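Ticket 2219 — small tin shelf, pantry corner
Raised by: Perla Alvarado
Assigned: Kai Steinbach
Status: open

Perla says the blue tins won't stay straight, whole stack goes over when someone reaches past. Second time since December. One dented, binned it.

Checked shelf first. Level side to side, feet fine, bottom bar tight. Board doesn't shift when pushed. So not the shelf I think — more how the tins sit on each other. Rims on the blue ones are shallow, they slide. 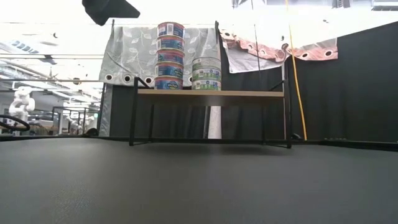
Tried a strip of non-slip mat under the bottom tin. Bit better but the lean starts higher up so no real fix. Green and white ones no trouble, short stack.

To do:
max three high, both sorts
rest of the blue back in the Purncombe cupboard
ask Armindo if theres a spare shelf going, same size

16:40 — Armindo has one, will bring it over. Leave open till Perla's had a go with it.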